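Student Operators, Household Handling Project
Call for Participants, Fall Term
Valtum Technical College, Department of Automation
Posted July 2025

The Department of Automation invites applications from enrolled students to take part in the Household Handling Project, a supervised student project in which participants use hand-held grippers to record everyday work with clothing, bedding and bags. The recordings are used by the student team to train and test a robot arm in the Ilent Laboratory.

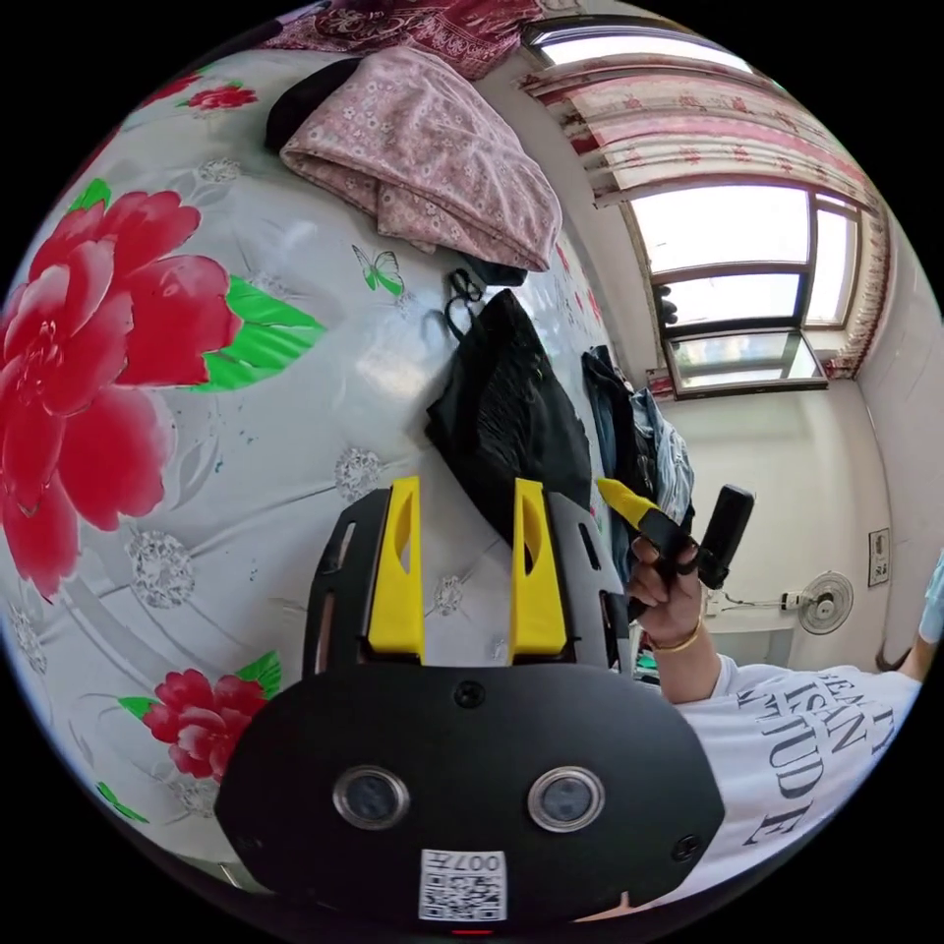
Clothing on a bed, handled with the two-finger gripper.
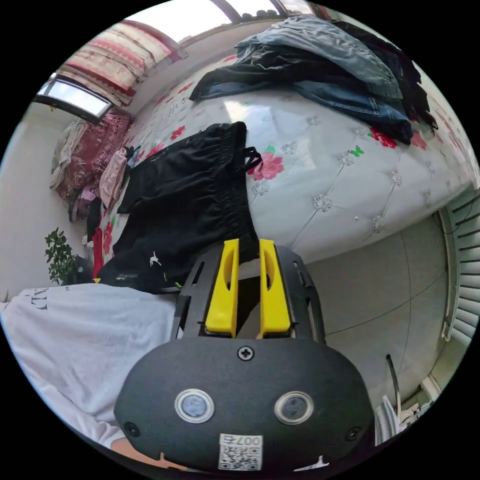

The project is open to students in all departments. It is run jointly by the Department of Automation and the Chuang Robotics Club, and it may be taken for credit or as a paid position. Participants may not receive both credit and pay for the same hours.

Positions available

The project will appoint 20 student operators for the fall term. A further 2 positions are open for student team leads, who must have completed at least one term in the project or in an equivalent laboratory course.

Duties of student operators

Operators record household tasks in furnished rooms and private homes arranged by the project office. Tasks for the coming term include folding trousers and shirts, sorting mixed clothing, placing items in soft bags, and straightening sheets and blankets. Operators work in teams and are expected to:

- attend the full training course before the first recording session
- carry out tasks at a steady pace and follow the written task sheet
- check each gripper before and after use and report any loose screw, worn finger or scratched lens
- enter each session in the project log by the end of the same day
- return all equipment to Room 117 of the Pristus Building

Team leads carry out the same duties. They also prepare task sheets, review recordings for quality, and present the work of their team at the open meeting in March.

Eligibility

Applicants must be at least 18 years of age and enrolled at the College for the full fall term. No background in programming or robotics is required for operator positions. Applicants for team lead should be comfortable with basic scripting and with keeping shared records.

The work involves standing, bending over beds and low furniture, and holding a gripper in each hand for extended periods. Applicants who need an adjustment to equipment or schedule are encouraged to state this in the application. Such requests are handled separately by the project office and do not affect selection.

Time commitment

Operators are expected to be available 6 hours per week, normally divided into two sessions. Training takes place during the first two weeks of term and counts toward the weekly hours. Travel time to recording locations outside the campus is also counted. Sessions missed without notice may lead to removal from the project.

Privacy and conduct

Participants will at times work in rooms that are in daily use. Personal papers, screens and photographs must be removed or covered by the household before recording begins. Hands, arms and clothing of team members may appear in the recordings, and every participant must sign a consent form before training. Recordings may not be copied to personal devices or shared outside the project.

Credit and pay

Students taking the project for credit will be enrolled in the Automation Practicum and must submit a short written report at the end of term. Paid operators are hired under the standard student employment agreement and are paid at the College's student assistant rate. Team leads are paid at the senior assistant rate.

How to apply

Applications are made on the form available from the Department office or from the student employment page. A complete application contains the form, a current class schedule, and a statement of no more than one page explaining the applicant's interest in the project. Applicants for team lead should also attach a brief account of previous laboratory or club work.

Applications received before the start of term will be given full consideration. Selected applicants will be invited to a short practical session in the Ilent Laboratory, during which they will try the gripper on a simple folding task. Speed is not assessed at this stage.

Questions about credit should be directed to the Department of Automation. Questions about schedules, equipment and pay should be directed to the project office, Room 117, Pristus Building.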